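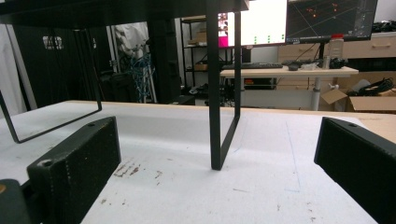 Workroom walk-round, February
Done by: Bakari Urio. Comments added after by A. Bouzid where marked AB.
Start 3.40 pm. Room 589, Plemitz building.

Key: OK / ACT (needs action) / N/A. Write something in the comment even if OK please.

1. TABLES AND SURFACES

1.1 White table, top clean and free of spills
ACT. Brown stains in a cluster plus some smaller specks. Tried a damp cloth, no good. Don't know what it is. Ask Hajji for the stronger cleaner, the one for matt surfaces, NOT the scouring stuff.
AB: lines on the surface too, faint blue ones. Find out if somebody needs them before wiping.

1.2 Edges, no splinters
OK. Wooden edge along the back felt all along, smooth. Bare wood patch at one end, no lifting. Might want a coat of varnish at some point, not urgent.

1.3 Table steady when leaned on
OK. Slight creak, no movement.

1.4 Nothing stood on tables that could tip or fall
ACT. Small black metal side table up on top of the white one. Flat top, thin U-shaped legs. Fine on a floor, not keen on it up there with people walking past. To come down at end of day, every day. If it has to stay up, well back from the edge and nothing heavy on it.
AB: agreed. Also check the feet for burrs, metal on a white top will mark it.

1.5 Side table itself, screws and welds
OK. Tightened one screw. 3 mm key, it's in the Jokton tin.

2. CABLES AND ELECTRICS

2.1 Cables tidy, not tangled, not hanging
ACT. Blue cables, a tangle of them dangling down towards the floor. Foot will go through that loop sooner or later. Needs ties and a hook on the wall. Label both ends before anyone starts unplugging – last time took a whole morning to put right.
AB: Roton velcro ties, pack of 100 ordered. Use those and not the plastic ones, which we end up cutting off.

2.2 Extension leads, one per socket, none daisy chained
OK. Checked behind the desk as well.

2.3 Test labels in date
Part done. Two I couldn't reach. Go back with torch.

2.4 Heaters off and unplugged
N/A, taken away in the autumn.

3. CURTAIN, CLOTHS, ANYTHING THAT BURNS

3.1 Curtains clear of heat and sockets
OK. Black curtain (the one with the white logo) hangs free. Fire label not found on the hem, someone must have it writen down. Abdelkrim?
AB: will look in the folder. If no certificate, treat as untreated and keep lamps well clear of it.

3.2 Clothing and cloths hung on proper hooks
ACT. White thing hanging next to the curtain, right over the blue cables. Move it. There's a rail by the door.

3.3 Bin emptied
OK.

4. SHELVES AND STORAGE

4.1 Shelving fixed to wall or floor
ACT. Black metal unit. Rocks a bit if you push the top. Two brackets should do it, will price up.

4.2 Heavy items low down
OK mostly. Small beige boxes on the shelves, light enough to lift with one hand. Could do with names on the front though.

4.3 Tall items stable
OK. The tall black one by the shelving doesn't shift. Leave the gap so the shelf brackets can be got at.

5. DESK

5.1 Keyboard and mouse within easy reach
OK. Both black, both on the desk where they should be, mouse to the right. Left-handers please swap it over and swap it back.

5.2 Desk legs level
OK. White legs, all touching the floor. Desk top sound.

5.3 Chair
ACT. Gas lift sinks slowly. You sit down at the right height and by lunch your chin's on the keys. Replace.

5.4 Screen glare
Couldn't judge, already getting dark. Do in the morning.

6. WAYS OUT

6.1 Door opens fully
OK.

6.2 Walkway clear
OK just. Rule is 90 cm, at the narrow bit it's a squeeze. Please don't park anything there "for a minute".

6.3 Extinguisher in place, pin in
OK.

6.4 Emergency light
Flickered then came on. Retest next month.

ACTIONS
Side table down off white table – BU, today
Stains, cleaner from Hajji – BU
Blue cables tied, hooked, labelled – AB once ties arrive
White cloth/garment moved to rail – whoever's it is, otherwise BU
Brackets for shelving – AB, budget 40 pounds, shout if more
Curtain certificate – AB
Chair – AB to order
Test labels x2 – BU, bring torch

Finished 4.25 pm. Copy on the back of the door, old one to come down.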